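Folding club finds a home on the work floor at Trumia

I finally got along to the lunchtime folding sessions at Trumia in July, and I came away with a much neater sock drawer and a mild grudge against every shirt I own.

If you haven't heard about these yet, Feven Belay started them up in the shared office, right out on the concrete floor with the desks going about their business behind. People bring a bag of clean washing and learn to fold it properly. I brought 15 things and got through 10, which Feven kindly called a good start!

The surface makes a bigger difference than I'd have guessed. At home I fold on the kitchen bench, where everything slides off. At Trumia it's a big soft spread covered in pale green cloth, low down, with loads of room to shake a thing out and begin again (I began again a lot).
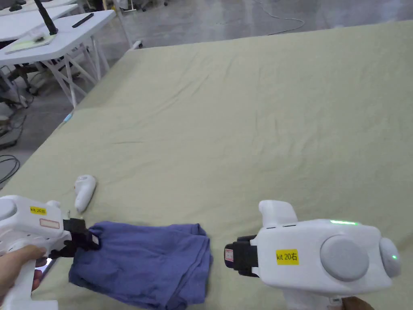
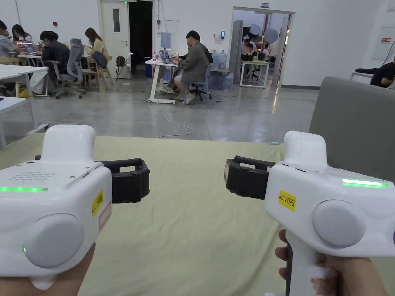

What you'll learn

Giang Phùng takes the first half hour, and it's all about corners. Find a corner, bring it across, smooth it flat with your palm, and only then think about the next fold. She has us start with something small and soft in whatever colour we like, and leaves fitted sheets - my real enemy - for the second visit.

Ngọc La does drawers and packing after that. Her way of standing T-shirts on edge has already freed up a whole shelf at my place.

Coming along

Sessions start at noon and cost nothing. Bring your own washing, clean and dry please, and leave your name with Diệp Cù at the front desk by 10 in the morning.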